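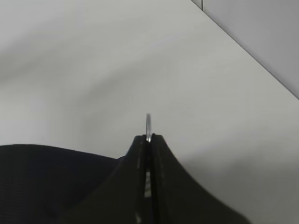
**Fornley, 12 de junio.** Lleno total en la jornada de puertas abiertas de Haworth, el taller de automatización que trabaja desde hace dos años en la antigua nave de Ilcombe. Las plazas del turno de mañana se agotaron enseguida y hubo que abrir un segundo pase por la tarde, ¡también completo! En cada uno entraron 50 personas, entre familias, estudiantes de formación profesional y unos cuantos jubilados del metal que no se quisieron perder ni una explicación.

La estrella de la visita fue Griter, el programa de manipulación de piezas pequeñas que el taller enseñaba por primera vez fuera de su círculo de clientes. Sobre una superficie blanca y lisa, la pinza negra de dos dedos sujetaba por la punta una pieza metálica plateada, tan fina que de canto apenas era una raya brillante. Los de la primera fila se agachaban para verla a la altura de la mesa, y los de detrás pedían sitio (con buenos modales, todo sea dicho).

El equipo explicó que agarrar algo grande y cuadrado es, a estas alturas, un problema bastante conocido, y que lo difícil viene con lo delgado: hay que acertar con el ángulo, cerrar los dedos con la fuerza justa y no perder la orientación de la pieza por el camino. Para afinar el programa, el taller ha reunido 2.119 agarres registrados, con aciertos y fallos. Los fallos, contaron, se guardan con el mismo cuidado, y con ellos preparan los ejercicios de la semana siguiente.

Cada demostración duraba 40 minutos, aunque las preguntas alargaron las dos. Se habló de mantenimiento, del desgaste de los dedos, de cuánto tarda en aprender a manejar el equipo alguien que viene de un torno convencional. Un grupo de alumnas de mecatrónica quiso saber si la pinza podría con una arandela apoyada en plano, y la respuesta fue que todavía no con la seguridad que les gustaría, pero que están en ello. Una niña preguntó si el robot se aburría y se llevó la ovación de la mañana.

También hubo tiempo para recorrer el resto de la nave, con parada en el banco de calibración y en la zona de montaje, donde se podían tocar varios juegos de dedos de repuesto. ¡Qué gusto ver a los chavales comparando formas y discutiendo cuál agarraría mejor una moneda!

Haworth prepara ya otra visita antes de que acabe junio, esta vez reservada a centros de enseñanza de Fornley y alrededores. Las solicitudes se recogen en la recepción de la nave de Ilcombe. La entrada es gratuita y se recomienda llevar calzado cerrado.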